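It's November, so I've finally sat down with the house rules for our little simulation group, which had grown to 23 of them (most written in a hurry, two of them by me and frankly not very good). We're down to 14 now and I'm so much happier! The one I fought hardest to keep is that every block-picking task gets its success test written down before a single run is logged.
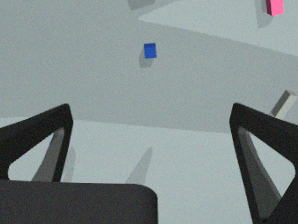

The other one I love is borrowed from the folks at Jelteo — change one thing at a time, lighting or block positions or grip force, and put it in the run name. It feels fussy for nearly a week and then you stop noticing. Next up is the naming page, which still has six leftovers from the Yeoman days.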